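TMC 214 Mobile Services and Content Delivery
Handout 6: Carrier-branded content services
Revised 7/24/23

Read this before the second problem set. Sections 3 and 5 are examinable. Section 7 is background.

1. Scope

A carrier-branded content service is a catalog of video, music, games or ringback tones that a mobile carrier offers under its own name. The carrier may own none of the content. It usually licenses a catalog from an aggregator, puts its own name and colors on the storefront, and charges through the phone bill or the prepaid balance.

Handout 5 dealt with third-party streaming apps that a carrier bundles into a plan. Those are excluded here. In a bundle the customer has an account with the app provider and the carrier pays a wholesale fee. In a branded service the customer's only account is with the carrier.

The running case is Cisten, a carrier with a prepaid-heavy base, and its content channel Skuvo. The aggregator is Heiskanen. The market is the Westidley region, which has good 4G coverage in towns and weak coverage along the river road.

2. Parties and contracts

Four parties appear in most arrangements:

Rights holder - owns the recording, film or game.
Aggregator - holds licenses from many rights holders and resells access.
Carrier - owns the customer relationship, the billing system and the network.
Subscriber - pays the carrier.

The carrier's contract is normally with the aggregator alone. Royalty reports go up the chain: carrier to aggregator, aggregator to rights holder. An error in the carrier's usage log is therefore copied into every report above it. The Skuvo contract gives Heiskanen the right to audit the raw log once a year.

License terms to look for:

Territory. Usually one country. Roaming use may or may not be covered. Check the definition of "access" in the contract. Some contracts test the SIM's home country and others test the location of the serving cell.

Window. The start and end dates for each title. Seasonal titles have short windows, and the carrier must remove them from the storefront and from any download cache on the device.

Delivery method. Streaming, temporary download and permanent download are separate rights. A ringback tone is a fourth right, as it is played by the network to the calling party and never reaches the subscriber's handset as a file.

3. Pricing models

3.1 Flat subscription. One price per day, week or month. Daily pricing is common in prepaid markets where balances are small. The carrier takes the full charge or nothing; partial charging is covered in 4.2.

3.2 Pay per item. Used for ringback tones and single games. Simple to report, but each sale carries its own billing event, and at low prices the cost of the event is a large share of the sale.

3.3 Zero-rated data pass. The subscriber pays for a pass, and traffic to the content service is not deducted from the data allowance. The service has to be identifiable on the network by address range or by host name. If the aggregator moves files to a new delivery network without telling the carrier, the traffic is counted as ordinary data and subscribers complain about lost allowance. Cisten had this fault in May, when 547 subscribers were charged for traffic that should have been zero-rated.

3.4 Minimum guarantee. The carrier pays the aggregator a fixed sum per period, whatever the usage. Revenue share applies only above that sum.

Worked figures for 3.4. Skuvo has a minimum guarantee of 3000 per month and a revenue share of 39 percent to the aggregator.

Revenue at which the share equals the guarantee: 3000 / 0.39 = 7692.31.

Below 7692.31 in monthly revenue, Cisten pays 3000. Above it, Cisten pays 39 percent of revenue. At revenue of 6000, the effective share is 3000 / 6000 = 50 percent. At revenue of 10,000, the payment is 3900 and the effective share is 39 percent.

Use net revenue in all problems. Net revenue is gross charges less sales tax, refunds and failed charges that were later written off.

4. Charging

4.1 Normal sequence. The storefront sends a charge request with the subscriber number, product code and price. The charging system checks the balance, reserves the amount and returns a reference. The storefront grants access and then confirms the reference. If no confirmation arrives before the timer runs out, the reservation is released.

A fault to remember: access granted, confirmation lost. The subscriber has the content and the carrier has no revenue, but the usage log still shows a play. The royalty is due.

4.2 Partial charging. If a prepaid balance is below the weekly price, the system may offer a shorter period at a lower price. Each fallback step must be a separate product code with its own consent text. Reusing the weekly code at a lower price breaks the royalty report, which assumes one price per code.

4.3 Retry. Renewal charges fail often on prepaid accounts. Retry rules state how many attempts are made per day and for how many days. Heavy retrying loads the charging system and tends to catch a subscriber just after a top-up - a frequent cause of complaints. Cisten tries once in the morning and once in the evening, for three days, then cancels.

5. Consent and cancellation

Two-step consent is assumed throughout the course. The subscriber asks for the service in the first step and confirms the price in the second. Both steps are logged with time and channel (text message, app or web).

The log record must contain:

Subscriber number
Product code
Price shown on screen
Exact text version shown
Time of each step
Channel

Cancellation must be possible through the same channel as sign-up. A cancel request by text message takes effect on receipt, even if the app still shows the service as active. In a dispute the earlier timestamp governs.

Free trials need a reminder before the first paid renewal. The reminder states the price, the date of the charge and how to cancel. It does not carry advertising for other products.

6. Delivery

Three settings matter most for mobile viewing.

Bitrate ladder. The set of quality levels the player can choose from. A ladder built for home broadband starts too high for the river road in Westidley. Add at least one low step and let the player start there.

Segment length. Short segments let the player change quality quickly but raise the number of requests. Long segments do the reverse. Music-only titles can use longer segments than video.

Cache placement. Popular titles are stored close to the subscriber. In Skuvo, 57 titles are held permanently at the Westidley edge site and the rest are fetched on demand. Seasonal titles are loaded the night before the window opens and flushed when it closes.

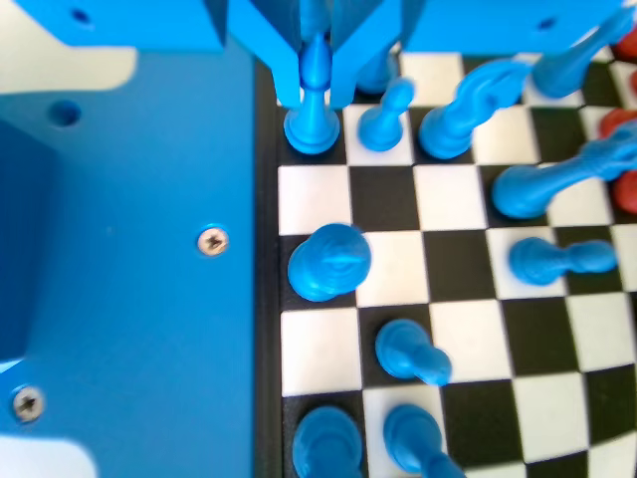
Casual games follow different rules. The first download is large and later traffic is small, so the edge cache helps only at install. Turn-based games tolerate delay and can run over a poor link. Games with live opponents need a session server, and the license should say who runs it. In the Skuvo contract, Heiskanen hosts the session server and Cisten carries the traffic. Neither side guarantees delay across the full path, so the service description avoids any promise about response time.

Game purchases made inside the title are billed as separate items under 3.2. They are excluded from the flat subscription unless the product code says otherwise.

7. Background: why carriers still do this

Margins on content alone are thin. The usual business case rests on lower churn, use of the carrier's own billing, and promotion around holidays. Of these, churn is the hardest to show. Subscribers who take a content service are often heavy users who would have stayed in any event. A fair comparison matches them with non-takers of similar age on network, top-up pattern and handset type. Comparing takers with the whole base overstates the effect.

Promotional periods distort the figures as well. Exclude free-trial days from active subscriber counts, or report them on a separate line.

8. Terms used in the problem set

Active subscriber - has a paid period covering the reporting date.
Gross charge - amount taken from the balance or bill, tax included.
Play - stream of a title lasting longer than the contract threshold. Use 30 seconds if none is given.
Window - license start and end dates for a title.
Write-off - charge recorded as due and later abandoned.

Problem set 2 covers sections 3 to 5. Show the net revenue line before applying any share. Round to two decimals at the last step only.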